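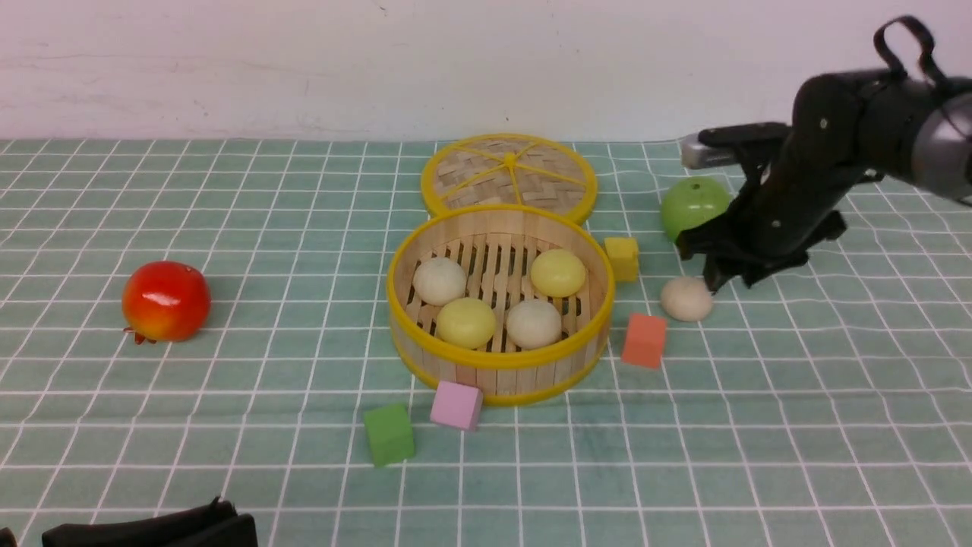 A basket of buns and a green tablecloth: shopkeeping at Bastel

The woman behind Bastel would like it understood that she does not cook. "I sell pretend dinner," she says, clearing a chair for me. "The steamer outsells everything, and I've had customers ask how long to boil it."

The basket is proper bamboo with a yellow rim, and the buns come in white and pale yellow. Which flavour is which? "The yellow ones are custard. I decided that in November and I'm sticking to it." She began with 2 baskets, bought from a supplier called Umero, and has since sold 880 — a figure she gives with some alarm.

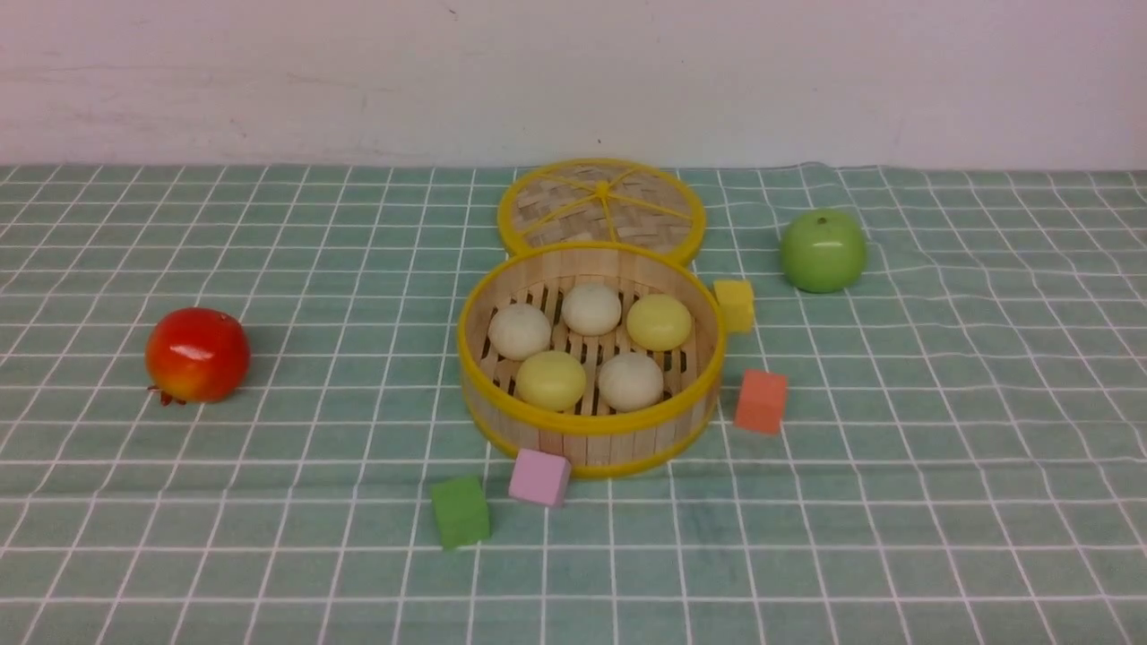

The lid, she goes on, is where the trouble lies. Small children adore it and will wear it as a hat, post it behind a radiator, or sit on it. She keeps up to 230 spares in the stockroom. "I could run a second business in lids. A worse one."

The foam cubes began life as stools for dolls. In her own shop they are now tofu, cake or money, depending on who has been in that morning. The checked cloth was meant for picnics and has never seen grass.

I ask whether she minds people muddling up the food.

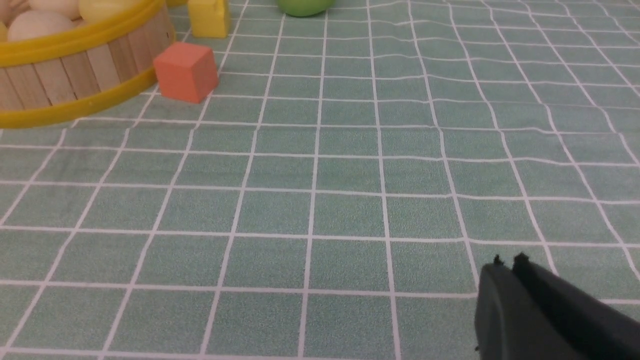 Krishnan, the toyshop across the road, takes the view that a bun is whatever the child says it is, and that most of them say egg. She has heard this before. "Fine," she says. "Then it's a steamed egg, and it's still custard."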